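I've had my Isatov desk for a bit over a year now (bought in November, in a rush, when my old one finally gave up its drawer runners) and I keep getting asked if I'd recommend it, so I thought I'd write it all down in one go.

First off, putting it together. The box says 30 minutes. It took me about 90, and that was with my neighbour Adwoa holding the legs while I grovelled underneath with the Allen key! The instructions are all drawings and the drawings are tiny. Step four has the crossbar the wrong way round, or at least it does in my copy, and we had to undo eight bolts when we spotted it. Bring a proper screwdriver too, the one they give you is rubbish.
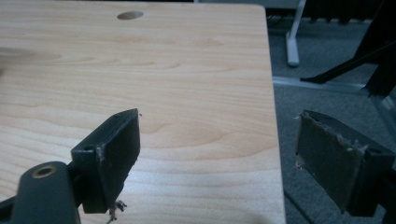
Once it was up, though, I loved it straight away. It doesn't wobble when I type, even when I'm cross and typing hard, and I can get my knees under it with the chair up high (I'm tall, so this matters a lot to me). I looked at the Sutanto as well, but the one in the shop rocked if you so much as leaned on it and it was dearer.

Moans? A couple. The feet left marks on my floor until I stuck felt pads on them, and the paint on one leg had a chip in it from day one. I rang up about that and a very nice chap called Reece sent me a touch-up pen, which is nearly the right grey. It's heavy as well, so decide where you want it before you build it. I didn't, and we ended up dragging it across the landing with a towel under each end.

Would I buy it again? Yes, I think so, though I'd wait for the sale. My sister's after one for her back bedroom and I've told her I'm not building it.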